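Re: [kitchen-refit] knobs or pulls, and are Pagano still shipping?

Quick one before I have to run, more tonight if I get time.

> On the last digest someone wrote:
> Has anybody ordered knobs from Pagano since September? Their site says
> in stock but my order has been "processing" forever. Also torn between
> knobs and bar pulls for the lower drawers. Doors are old painted ones,
> single hole, and I don't want to fill and redrill if I can help it.

Pagano: yes, mine came, but it took up to 6 weeks. Call them, don't email. Phone gets picked up before noon, after that forget it.

Single hole = stay with knobs. I filled and redrilled one run in the last house and you could see every patch once the sun came round. Two coats, still saw them. 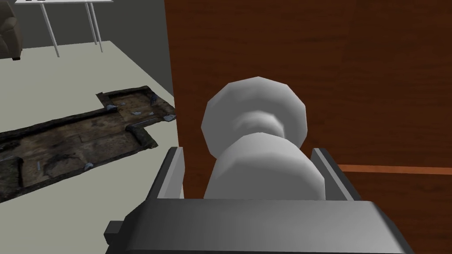 White knob, rounded head

Size matters more than shape imo. Small ones look fine on the uppers and silly on a wide drawer. Anything over 65 cm wide I'd put two on. Measure the screw too, old doors are thick and the ones in the packet are always short. Cisberg sells long ones you snap to length, buy a spare bag.

> Is white a mistake? I have kids.

Depends on the finish. Painted wood went grubby at my place inside a year, glazed ceramic wipes clean. Bimimero do a ceramic one, heavier than it looks, and the thread is a diffrent size so check before you tap anything.
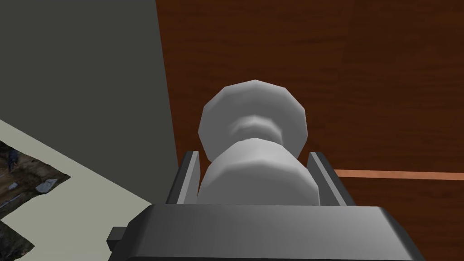
Wide cap, narrow neck, wider again below

Get a decent neck whatever you buy. Fingers need somewhere to go. My mother in law has bad hands and the flat button type were hopeless for her, swapped 3 of them out and she stopped complaining. Well, about the drawers.

Color of the room: we went beige floor, dark gray up top. Everyone said too gloomy. Fine with decent lamps, I'd do it again. Skillari have sample pots, get those first, the chart is way off.
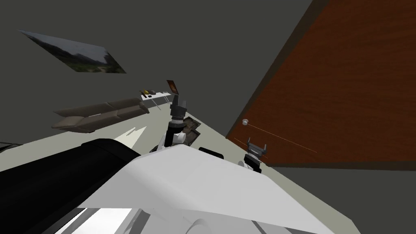 Light beige floor, dark gray walls and ceiling

Still have a box of old brass backplates if anyone wants them, postage only. 70 mm across, some scratched. Reply off list pls so we dont clog the digest again.

Will dig out the Pagano phone number tonight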